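The Wallpaper Room
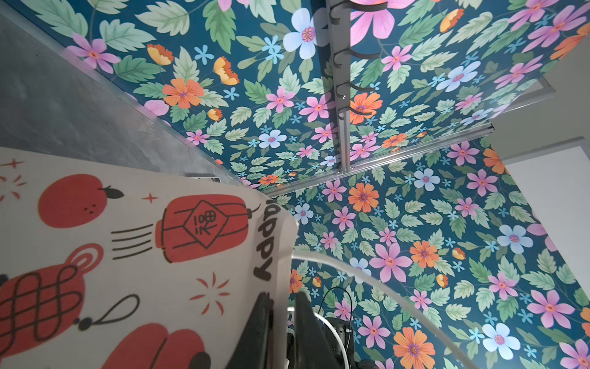 Ilham Ouazzani

My aunt papered the back room in February, the year she quit Gouveia, and she did not stop where a sensible person stops. Teal blue, pink flowers, orange daisies, leaves crowding in everywhere, like a garden that had been told it was leaving on the next bus. "It's cheerful," she said, and went to lie down for 20 minutes.

I got the room when I was 16. I also got the hooks, four of them on a gray bar, and strict instructions to use them (I didn't). Coats went on the bed, the bag went on the coats, and I went on top of the bag with a book. The hooks just threw their skinny shadows on the flowers and waited.

Then Gianni Palumbo came over one Tuesday to borrow 50 dollars, looked up, and said, "Which one's the fake?"

"Which what?"

"Flower. There's always one the printer put in wrong."

He left with the money and I spent the whole evening flat on my back, hunting! I tried the little sky-blue stars first. Then the yellow ruffled ones, then the leaves, which have teeth, by the way, I'd never noticed. At midnight my aunt came in with the New Year cloth over her arm, the one with the red cartoons all over it, and asked what on earth I was doing.

I told her. She put the cloth down and squeezed in next to me, shoes and all.

"It's the orange one under the hook," she said after a while.

"What's wrong with it?"

"Nothing. I just like it best."

We were still up there arguing when the kettle started to scream.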